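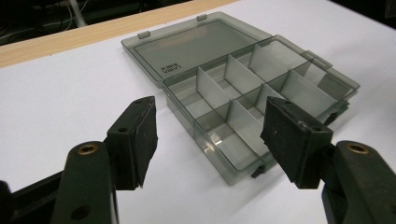

The parts box, lid open, between the fingers.

Posted in December by Ngaio Tuhiwai

Print this post | E-mail this post

I have a low opinion of the phrase "gentle grip," and after this month it's lower. It's printed on the spec sheet for the Pallport fingers, and it was repeated to me on the phone by a man at Plitel who I'm fairly sure has never had to sweep up small screws.

The job is dull, which is why somebody wanted it automated. Take a plastic organizer box, the hinged kind people keep fishing tackle in, grip it by the base, lift it, put it down on the other side of the table. That's it. We do it first with the hand-held gripper, a person squeezing the trigger, and then the arm is supposed to do the same thing from what was recorded. The claim in the Navickas write-up was that once you had over 70 good runs by hand, the arm would "generalize." I've read that word so often I no longer know what people think it means.

We had 193 runs by hand. I did a lot of them myself and I can tell you they went fine. The arm then dropped the box 44 times.

Most of those drops were boring. The box slid out of the pads an inch off the table and landed flat. I stopped getting up for them. The one that bothered me came late in the afternoon, when the arm closed on the base with the lid open, kept closing, and didn't stop. The wall bowed in, a divider popped out of its slot and went past my ear, and the controller reported a successful grasp. Green light and everything. Then it tried to lift.

I hit the stop. Nobody was hurt and the box cost less than lunch. But I was standing closer than I should have been, in part because I'd spent two weeks being told how gentle the thing was, and that one is on me.

So what happened? Plitel's first answer was the pads. Worn pads, low friction, so the software squeezes harder to make up for it. Could be. Only I swapped both pads for new ones the next morning and got the same crush on the fourth try. Their second answer was that clear and smoky plastic is "a known challenge for vision." Fine, I believe that one. You can see the table right through the walls, there's glare on the front, and I have trouble finding the edge myself some days. If it's a known challenge, though, I'd have liked to know it before the invoice.

What I found on my own was less interesting. There's a force limit in the settings, and it was set. It applies while the fingers are moving. Once the software decides they've touched something, it hands over to a different mode called hold, and hold has a limit of its own, and that one was blank. Blank doesn't mean zero in this program – it means no limit. I asked whether that was documented and was sent a PDF for the older model.

I don't know if that's the whole story. The plastic gives as you press it, so my guess is that the fingers kept waiting for the wall to push back properly and it never did. A wooden block would have stopped them right away, and I notice that the demo videos are all wooden blocks. I put a number in the blank field and haven't had a crush since, but I've had a good many more drops, so all I've done is trade one failure for another. I can live with the drops for now.

Changes on our side, for anybody running the same fingers: the box goes in empty until further notice, safety glasses on for every run including the "quick" ones, and everyone stays behind the tape once the arm is powered. I've also quit counting a green light as a good grasp. If the box isn't standing on the other side of the table with its dividers in, it gets logged as a fail.

Cliton wants to know if we'll be ready to show the thing with screws in it next month. I said no. They asked if I was being negative. I sent them the divider, in an envelope.

We use cookies to remember your settings and measure visits to this site. By continuing to read you accept our use of cookies.

Get new posts by e-mail. Enter your address to subscribe. You can unsubscribe at any time.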